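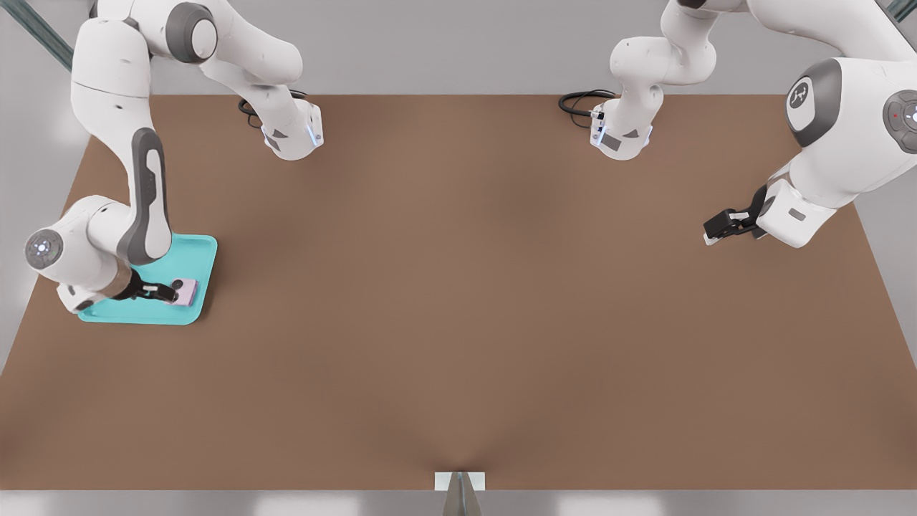

# Stamside Folding Step

The Stamside is a step. You go up it, you come down it, and after enough of this your calves file a complaint. We have sold it from the Jiltville shop for years and have yet to think of a more exciting way to put it.

It has two heights, set by a pair of flip-out legs. The low setting is for anyone getting over a layoff. The high one is for people who read the word "advanced" as a dare. Start low for 14 days, even if you used to run track. Especially if you used to run track.

## Specs

- Low setting: 9 inches
- High setting: 14 inches
- Longest side: 80 centimeters (the factory measures one way, we measure the other, and peace talks are ongoing)
- Top: ribbed rubber, removable for washing
- Folds flat, fits under most beds

## What people use it for

Step-ups, mostly. Also incline push-ups, calf raises, and split squats with the back foot up, a move that makes polite people swear. It works as a low seat for lacing shoes, and we suspect that is where a good share of its career is spent.

Please don't use it to change light bulbs. The legs are built for a foot in the middle, and a person reaching sideways for a ceiling fixture puts the weight exactly where we asked them not to.

## In the box

One step, four spare rubber feet, and the Awwad workout card. The card has a beginner routine on one side and a harder one on the other — most customers report that the card only has one side.

## Care

Wipe it down with soap and water. Skip the bleach, which turns the rubber chalky. Check that both legs click before you get on.

## Goes with

The Skotater balance board, for anyone who finds a step too stable. Buy them together and shipping is free. Returns are accepted until the rubber feet show wear, and we do look.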